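Stories > Short fiction > Workplace

Search stories, authors, tags Go

Acceptance

Tomomi Maruyama had been hired to say yes or no. The contract ran to 20 pages and the part that mattered was one paragraph near the back: evaluate the Stilska household simulation package, determine fitness for purchase, sign.

The vendor had sent Bernardo Mendes with a laptop and a license key. He sat across the table in the Didthorpe office with his coat on and read the release notes aloud until she asked him to stop.

"The license is 3,000 a seat," he said. "Per year. The drawer tasks are included."

"What isn't included?"

"Liquids."

She wrote that down. She loaded the bedroom layout, selected the two-armed model with the white shell, and set the view to the head camera. The wall texture came up first, then the dresser, then the arms. She assigned the left gripper to the red drawer and started the episode.

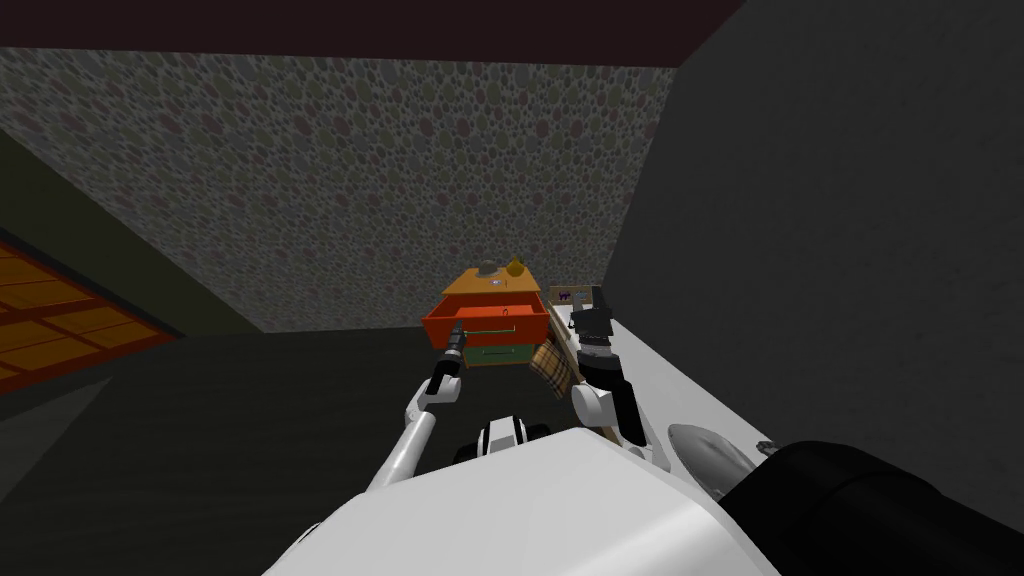 Hsiao, her previous client, had bought a competing product on the strength of a video. The video had shown a drawer. What it had not shown was the contact model, which treated a handle as a suggestion. Maruyama had spent a month writing the report on that and had been paid for 2 weeks of it. Since then she read contact forces before she looked at anything else.

The forces in the log were plausible. She said so.

"Plausible is good?" said Mendes.

"Plausible is plausible."

She opened the physics settings. The default friction for cloth was the same as the default friction for wood. She changed it, saved the scene under a new name and queued a batch of 630 episodes with randomized start poses. The progress bar moved at the speed of progress bars. Mendes took his coat off.

"Did you build any of this?" she asked.

"The walls," he said. "I did wall materials at Wusalura before Stilska bought us. There was a whole library. They kept the pebble one."

"Why that one?"

"It gives the depth estimator something to hold on to. Plain walls are hard. It was supposed to be a placeholder." He considered this. "I had a brick I was fond of."

She switched to a gripper view and stepped forward until the corner of the room came up between the fingers. The seam was clean. She zoomed in, looking for the flicker that came from two surfaces sharing one plane, and found none.
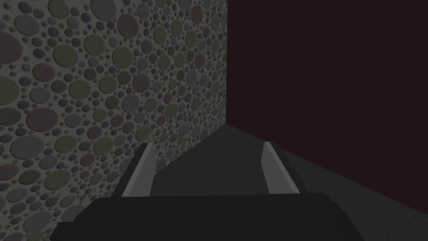
Gripper view, room corner. Fingers open, nothing held.

"You're checking my corner," Mendes said.

"I check all corners."

"And?"

"It's a good corner."

He nodded several times and looked out at the parking lot. She entered a pass on line 14 and, after a moment, typed the word "clean" in the remarks column, where she normally put nothing.

Get new fiction in your inbox twice a month. Enter your email address. Unsubscribe at any time.

The batch finished after lunch. She sorted the episodes by peak force and replayed the worst of them at quarter speed, then pulled others at random and went back to the head camera for those.
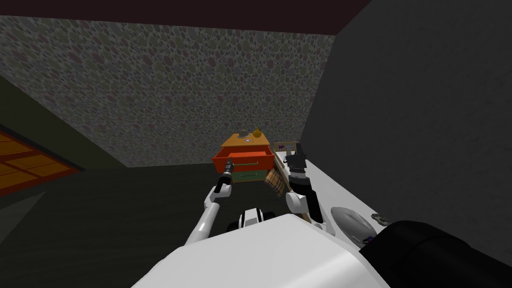 The failures were of an ordinary kind. In some the wrist rotated late and the fingers met the drawer front at an angle. In others the planner timed out and the arms held position until the episode closed. Each one left a readable error in the log, with a joint name and a time stamp. Hsiao's product had logged every failure as "other."

"I'll recommend it," she said. "With conditions. The cloth friction has to be fixed in the default scene, and the documentation has to say there are no liquids on the first page."

"It's on page nine."

"I know where it is."

Mendes wrote both conditions on the back of the license sheet. Then he asked whether the report would name the wall material. The next release was due in May, he said, and the pebble was on a list of assets to be retired.

Maruyama scrolled up to line 14. The form had a field for dependencies, which she had left blank. She typed that depth results had been obtained with the supplied wall texture and would need to be repeated in full if it was changed. She read it over, found it accurate, and signed.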